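3.2 Containers and work surface

All trials used the same type of container, a large gray bin with an open top. We chose an open bin over the lidded boxes used in the Kesora study because lids add a separate step to every task and make sorting times hard to compare. The bin was placed on a light wooden tabletop and stayed there for a full session. The floor under the table was carpeted in dark charcoal, which kept dropped items from rolling away and made them easy to find afterward.

The inside of the bin matters more than its outer size. In early tests at the Nilport site, small items came to rest against the walls and in the corners, and these were the items most often left behind at the end of a session. Flat packets were the worst case. They stood upright against the rear wall or lay flush with the floor of the bin, where there was little to take hold of.
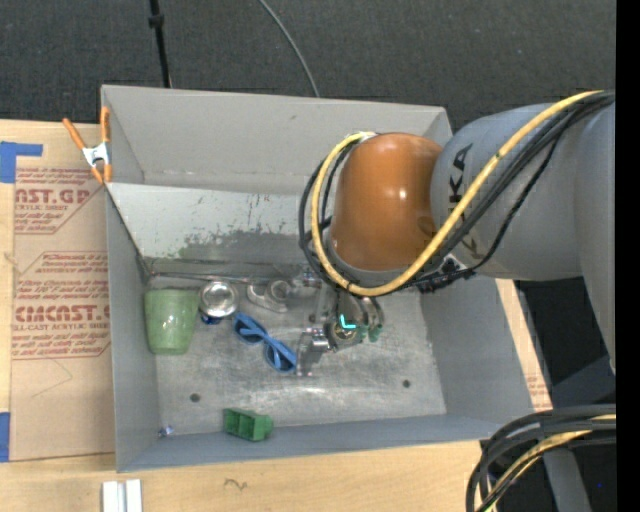

Figure 2. Open-topped bin on the tabletop, viewed from above. A lighter gray inclined panel is in front of the rear wall.

The inclined panel (Figure 2) was meant to reduce this problem by guiding items toward the middle of the bin. The right wall slopes as well, while the left wall is tall and the front wall is low. We did not change the shape of the bin between item sets, so any effect of the walls applies equally to all of them.

Items came from the Metell household list and were divided into 16 groups by shape and packaging. Each session started with 20 items, poured in from a carton and left as they fell. We did not level the pile or turn items label side up. A session ended when the bin was empty or when six attempts in a row had failed to remove anything. Items still in the bin at that point were recorded by group and by resting place (wall, corner or open floor).

Over the whole study we logged 2234 removals. Damaged packaging was replaced before the next session, following Babaei, so that torn or crushed items would not build up in the set. The resting places of leftover items are reported in Section 4.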